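Aug 8, 2023

Home late again, feet killing me, and I still smell like cardboard. I promised myself I'd write something every night this month even if it's only grumbling, so okay, grumbling. Peadar drove us in and we had the radio on the whole way because neither of us wanted to talk about the number.
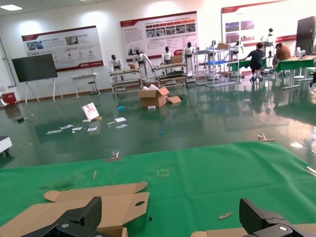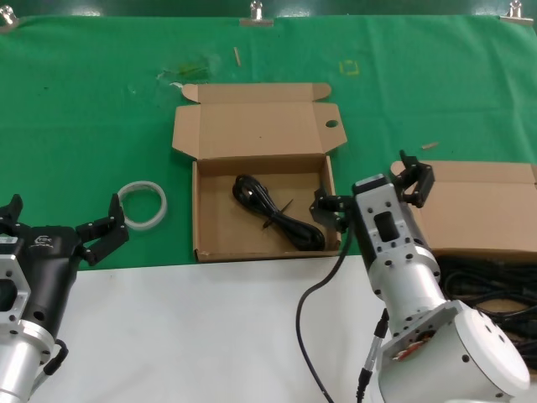
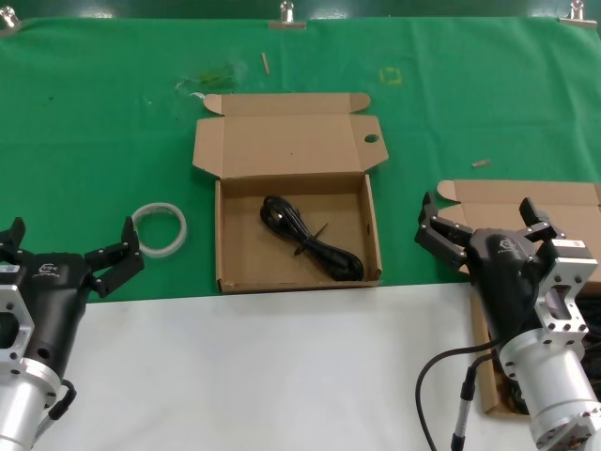 The number is 2000. That's how many good examples Clulonance wants for the packing job before they'll even start training, and when Orla Carroll read it out in July I laughed, and then I saw she wasn't laughing. So it's cable in the box, fold the lid, tape it, undo everything, and go again, with me on the controls for both arms and Peadar resetting the table. My big fight today was over the cable. I want the bundle to sit differently every single time, and he puts it down neat as a pin, twist tie in the middle, because that's how his brain works (bless him). If the thing only ever learns from tidy loops it's going to fall apart the first time somebody tosses one in crooked! He said fine, then I could do the resets and he'd drive. We swapped for a while. I was slower than him at it, and he was very nice about that, which made it worse.

Orla came by after lunch and wanted to know if we were throwing out too many runs. I think we're keeping too many. There were 12 this morning where I bumped the side of the box on the way in and then fixed it, and she wants those kept, because a model should see somebody recover from a mistake. I'd never thought of it like that. I had them all marked as bad, so tomorrow I get to go back and unmark them. Hooray.

I got five clean ones in a row right before we quit and felt like a champion. Then my left hand cramped up so hard I couldn't get my bag zipped. Need to ask about a different grip for that side, and I need to buy hand cream, and call Mom back.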